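The Lost Art of Putting Things Away

My aunt kept her rubber bands in a coffee can, her batteries in a butter tub, and her important papers in a roasting pan with the lid on. I mention this because I spent most of November emptying her house, and I've been thinking about where people put things ever since.

She lived in Nommont for most of her life, in a skinny house with 4 closets, all of them shallow. You'd think a person with so little closet space would own less stuff. She just got creative! There were sweaters in the dishwasher (it broke years ago and she liked the racks) and a whole drawer of the kitchen given over to birthday cards, sorted by the person's first name. She could find anything in that house in the dark. The rest of us needed a map and a flashlight.

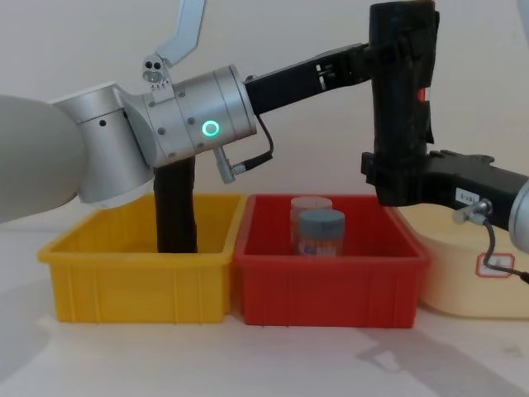

Yellow, red and cream, side by side on a white tabletop.

I went home with a carload of her things and no idea where to put a single one of them. My own system, if you want to call it that, is the pile. I have a mail pile, a stairs pile, and a pile on the dining room chair that used to be laundry and is now more of a landmark. So I did what people do when they feel bad about their piles and went shopping.

Have you been in a storage store lately? I went to the Kandby out by the highway, planning to be in and out in ten minutes, and I was there until they dimmed the lights. They had drawer dividers for your drawer dividers. The bill came to $84 and I carried it all to the car feeling like a brand-new woman, and then it sat in the hallway in its bags for two weeks. It became, yes, a pile.

That's when a friend gave me the number of Anathi Nkuna, who has been sorting out other people's houses for years and has the calmest voice I've ever heard on a telephone. I was expecting a lecture. She asked me what I'd been looking for lately that I couldn't find, and I said tape, scissors, my good flashlight and my passport, and she laughed for quite a while.

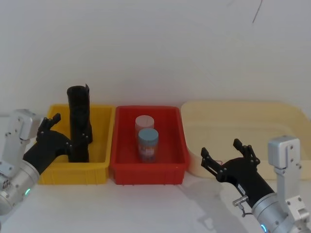 Anathi doesn't care for labels, at least at the start. She thinks people write the label first and then spend years trying to live up to it, and she'd much prefer you left the boxes plain and watched what ended up in them. Color is plenty to begin with. A yellow bin like the one in the picture, with something tall and black standing up well past the rim, is her kind of storage: you can spot it from the doorway and you don't have to lift a lid to know it's in use. Lids, by the way, she can't stand. She told me a lid adds a whole extra decision, and by nine at night most of us are all out of decisions.

So the lids went out to the garage. I felt a little foolish about it, having paid for them, but I have to say the difference was quick. The tape came back first. Then the scissors, both pairs, and a third pair I think belongs to my sister. I had one open box by the front door for things that were leaving, and one by the stairs for things going up, and I found I'd drop something into an open box with my coat still on. I would never in my life have opened a lid with my coat still on.
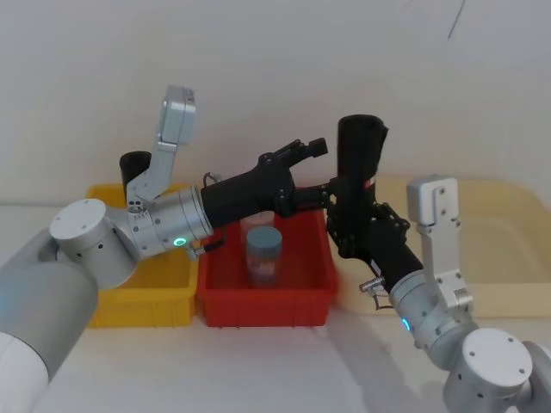 Photos were another story. My aunt had 3,267 of them (she'd written the total on the inside of the cupboard door, in pencil, with the older totals crossed out above it) and I had promised the family I'd do something sensible with the lot. I tried sorting by year and gave up by lunchtime, because who knows what year anything was? Everybody wore the same cardigan for a decade. Anathi suggested I sort by person, the way my aunt had done with her cards, and I got a bit weepy right there on the phone.

It went much faster after that. My cousins came over on a rainy afternoon and we spread everything across the floor and argued about whose baby was whose. We found 5 pictures of a dog none of us could name. We found my uncle on the front step of the old place on Jadwood, holding a fish and looking furious.

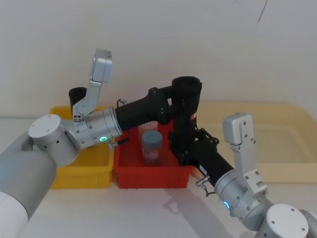 My cousin took the fish picture home and I kept the dog. The roasting pan came to my house too, with the lid on, and I know what Anathi would say about that. I cooked a chicken in it last week. The papers that used to live in it are on the dining room chair for now, on top of the laundry, and I'm getting to them.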